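April 3, 2024

I've been putting off writing this one for a while, mostly because I didn't want to cry on my keyboard again. But my sister Zoila Chávez says I sleep better when I get things down, and she's usually right about me (don't tell her).

So. Mateo had his surgery in November, and this morning was his big follow-up at Tresivora. I was up at 4 with my stomach in knots. He was not! He ate two waffles, asked if the hospital still had the fish tank, and wore his rain boots on a perfectly dry day.

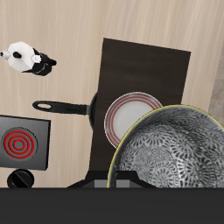

Moka pot on its side by the dark board.

Hiwot Moges was the nurse again and I could have hugged her before she even got her gloves on. She remembered his stuffed turtle's name. She got the blood draw on the first try while he told her a very long story about a bulldozer, and then we waited. And waited. I read the same page of my book maybe ten times and paid $4 for a granola bar I didn't want.

Then the doctor came in smiling, and I knew. His heart looks good. No new medicine, no more wires at night. I called my husband from the parking lot and neither of us could talk for a minute, we just breathed at each other.

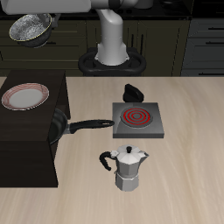
So when does he have to go back?
Not for three months, and then only for a short checkup.

He fell asleep in the car with his boots on. I carried him in and sat on the floor next to his bed for way too long, and the laundry is still in the washer.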